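Catterall tightens sealing rules for stone countertops

Catterall has revised its installation standard for natural stone countertops, adding a moisture check before sealing and a longer wait before a new kitchen can be put into use. The changes apply to all orders placed from November onward.

Under the previous standard, installers could apply a penetrating sealer as soon as the seam adhesive had set. The revised text requires a moisture reading at the sink cutout, at each seam and at one point on the open run. If any reading is above the limit printed on the job sheet, the slab is left uncovered overnight and tested again. Fans may be used. Heat guns and torches may not.

The company said the revision follows a review of service calls on marble and limestone tops. Most of the calls concerned dark patches near the sink, where water from wet cutting had been trapped under the sealer. In 33 of the kitchens reviewed, the patch faded without treatment once the sealer had been stripped. In the remainder the section was honed and resealed on site.

Two sealers are approved under the new standard, both supplied by Zovetti. The first is a solvent-based product for polished stone. The second is water-based and intended for honed finishes. Both are applied in two thin coats, with the excess wiped off before it begins to haze. The earlier practice of flooding the surface and leaving it to soak has been dropped.

The waiting period before normal use goes from two days to 7. During that time the surface may be wiped with a dry cloth but should be kept clear of standing water, oil, wine and citrus. Light, dry items can be placed on the counter after the first day.

Backsplash work is also affected. Tile setters must now leave an open joint between the bottom row of tile and the stone, to be filled with flexible sealant in place of grout. Catterall said rigid grout at this joint cracks as the base cabinets settle, letting water run behind the counter. The sealant must be color matched to the grout above it and tooled in one pass.
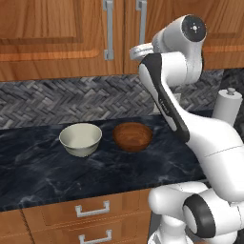

Fabrication shops have been given a new edge tolerance as well. Exposed front edges are to be checked with a straightedge along their full length before delivery, and any chip that can be felt with a fingernail must be filled or polished out in the shop. Repairs to front edges in the customer's home will no longer be accepted as part of a standard installation.

Gralis, which handles distribution in the region, said it will stock the approved sealers at its Stustemow warehouse. Installers can order them in single containers or by the case. Moisture meters will be lent to smaller shops for up to 100 days, after which they must be bought or returned.

Existing installations are not covered by the revision, and Catterall is not recalling any work. Owners of older marble tops are advised to drip a small amount of water on the surface near the sink and leave it for ten minutes. If the stone darkens, the sealer has worn and should be renewed.

The revised standard and the new job sheet are available from the Gralis trade counter.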